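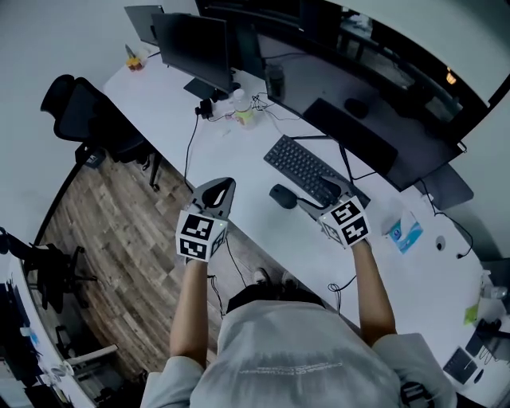
Savgate Long Desk, White

The Savgate is a long shared desk for offices in which several screens, keyboards and mice are in use side by side. It is supplied by Ilterwood to institutional customers and may be ordered singly or in rows.

Product code: 632
Finish: white
Price per desk: $721
Delivery per order: $60

Monitors are to stand on their own bases. Cables may be led over the near or the far edge. Customers who require a cable tray should request one when ordering, as trays cannot be added to desks already delivered. 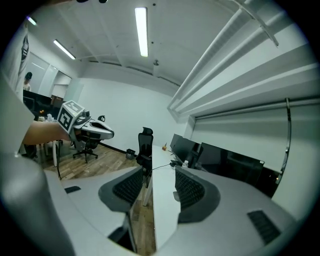
Office chairs on casters are sold separately. The Kopecky model, in black, has armrests and a five-spoke base and is suitable for wood-plank floors. Chairs ordered together with desks are delivered on the same day.

The surface should be wiped with a soft cloth. Solvents must not be used.

Orders and requests for samples should be addressed to Teresa Corrigan, Furniture Supply, Ulgate office. The August price list remains in force.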